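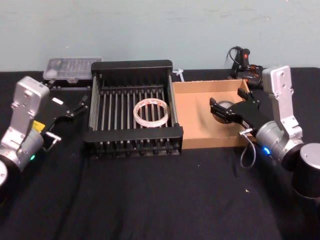
Using a dish rack for desk and craft storage

gromafan_tx
I have a black dish rack, the kind with black plastic frames and a lot of thin metal rods, and it doesn't fit next to the new sink. I don't want to throw it out. My idea is to put it on the work table and stand things up in the slots: folders, cutting mats, sheets of sandpaper, envelopes. Next to it I'd have a cardboard box for tape and other round things that won't stand up.

Has anyone done this for longer than a month or two? I'd like to know what fell over, what rusted, and whether it's worth the table space.

pelletier88
I've had one on my desk for three years. It works for anything stiff. Folders are fine. Loose paper sags through the rods and curls, so put it in a folder first. Envelopes are fine if you pack them tight.

Mine is the Trestley rack and the rods are a little farther apart than I'd like. A thin notebook leans. I fixed that by filling every slot.

mudroom_dan
I wouldn't. A dish rack is made for plates, and plates are all the same shape. You end up with tall stuff in front of short stuff and you can't read anything. A plain file sorter takes half the space.

gromafan_tx
I looked at file sorters. The cheap ones have five slots. I need more than that, and the rack is already paid for.

VCarvalho
I run a small mending and alterations business out of my spare room and I've used dish racks for patterns since I started. Here is what I know.

Pattern envelopes go in upright with the number facing you. I have nearly 200 of them across three racks. Put the rack against a wall or it will walk backward every time you push something in. Put something with grip under it. I use a piece of heavy cotton. A slick table is bad for this.

Do not put scissors in it point down. The points go through between the rods and scratch whatever is underneath.

Vitória Carvalho

mudroom_dan
Three racks is a lot of table.

VCarvalho
They're on a shelf at elbow height. The table is for work.

ottoline_h
Question about the cardboard box. What kind? I've tried keeping tape in a shipping box and I always end up digging, because the sides are too tall.

gromafan_tx
Low one. I was going to cut a box down to three or four inches so it's more of a tray.

ottoline_h
That's what I did in the end. Cut it with a utility knife along a ruler and then run packing tape over the raw edge, otherwise it frays and sheds paper dust on everything. Mine lasted from July until the following spring before a corner gave out.

pelletier88
Agree on cutting it down. Lay the tape rolls flat in one layer. If you stack them you'll only ever use the top one and you'll buy more of what you already have. I found 136 yards of masking tape when I cleaned mine out.

kestrelbay
Clear plastic for anything small, please. Cardboard is OK for tape but clips and needles get under the bottom flaps. A low clear bin behind the rack takes up space you weren't using anyway, and you can see when it's getting full. The Karam ones are fine. The Limemley ones have a lid that pops off if you look at it wrong, so I leave the lids in a drawer.

mudroom_dan
So now it's a rack, a box and a bin. This is how my garage got the way it is.

kestrelbay
Three things with one job each. What's the problem?

mudroom_dan
The problem is you said one job each. By winter the tray has batteries in it.

VCarvalho
He has a point. I empty my tray every couple of weeks and put back only what belongs there. It takes a few minutes. If you won't do that, don't have a tray. 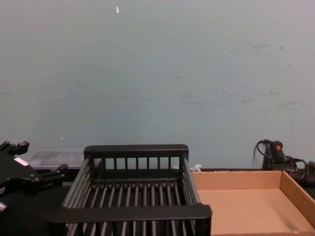

Slatted basket, low cardboard tray and a clear bin against the wall

gromafan_tx
Thinking of a layout like that one. Rack in the middle where I can reach it, tray to the right, clear bin at the back. I'm right-handed and I use tape more than anything else.

ottoline_h
Looks sensible. I'd put the rack farther back if you need to cut anything on that table. I need a good two feet in front of me for fabric.

pelletier88
Turn the rack so the slots run away from you and you can flip through the folders like files. The other way around you're looking at a row of edges from the side.

mudroom_dan
What about rust? The original question mentioned rust.

pelletier88
On a desk it stays dry. Mine has none. If it was used in a kitchen first, wash it with dish soap, dry it with a towel and leave it out overnight before any paper goes in. Check where the rods meet the plastic, that's where water sits.

kestrelbay
Seconding that. I skipped it and got a brown line on a folder of receipts. Fine steel wool took the spots off the rods.

ottoline_h
How much weight are we talking? I had one bow in the middle with magazines in it.

VCarvalho
Magazines are too heavy. Patterns, folders and mats are fine. For magazines get a real holder.

gromafan_tx
No magazines. Two cutting mats, a stack of folders, sandpaper sorted by grit, envelopes. The sandpaper goes up to 1000 so there are a lot of sheets.

mudroom_dan
Sandpaper curls worse than writing paper. Clip each grit to a piece of stiff card and write the number on the top edge. I do that with mine, in a file sorter.

gromafan_tx
Good, I'll do the card. Cutting the box down tonight.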